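## 4. Fitting the finger pads and checking the grip

This section assumes the Tandness hand gripper is built up to the end of section 3: linkage arms on, trigger cable run, camera bracket fixed but no camera yet. If the arms still bind when you squeeze the trigger, go back and loosen the pivot screws before you start.

You will need:

- two cut pads, one for each finger
- contact adhesive
- a 2 mm hex key
- a small screwdriver
- isopropyl alcohol and a rag

The pads in the Werkeck parts bag come in mixed colors. All of them are cut from the same sheet stock, so a left and right that don't match will work fine.

### 4.1 Glue the pads

1. Wipe the inner face of each finger with alcohol and let it dry.
2. Scuff the face lightly with fine sandpaper. Wipe again.
3. Brush a thin coat of adhesive on the finger and on the back of the pad. Wait until both are tacky.
4. Line up the pad with the fingertip first, then press down toward the pivot.
5. Clamp with a clothespin and leave overnight.

**Caution:** Open a window or work under the shop hood. The adhesive fumes are strong.

**Note:** Keep glue off the pivots. A drop in the joint means drilling it out – we did this twice in April.

### 4.2 Set the pivot screws

1. Turn each pivot screw in until it just touches the arm.
2. Back it off a quarter turn.
3. Squeeze and release the trigger 50 times. Check that no screw has crept.
4. If one has, add a dab of removable threadlocker and repeat step 3.

### 4.3 Check the grip

Use something light in a slick wrapper. Bare wood and cardboard are too easy and will hide a crooked pad.

1. Stand the item upright and close the fingers on its long sides. Both pads should press against the package.
2. Lift it a hand's width off the table and hold for a slow count of ten.
3. Tilt the gripper left, then right. The item may flex but must not slide.
4. Set it down and open the fingers fully.
5. Look over the wrapper. Creases are fine. A tear or crushed contents means the return spring is too stiff – swap it for the softer one, part 408.

A wrapped snack bar is a good size for this check, held with one pad on each long side:

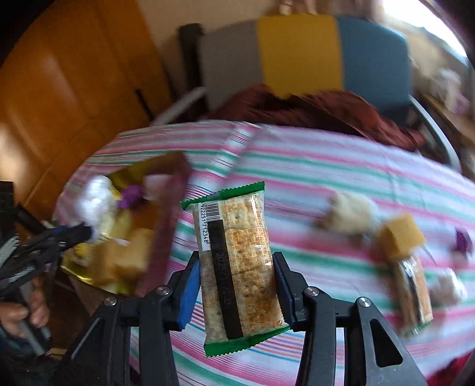
### 4.4 If the grip is not right

- **Item twists as the fingers close:** one pad sits higher than the other. Peel it off and repeat 4.1.
- **Fingers stay partly closed:** the cable is too short. Let out a little at the barrel adjuster.
- **Clicking at a pivot:** missing washer. Spares are in the Kuo drawer, bin 37.

Write the pad date on the inside of the handle, then go on to section 5, camera and cable.

Changes to this section: Yung-ching Yang, Thu 23 May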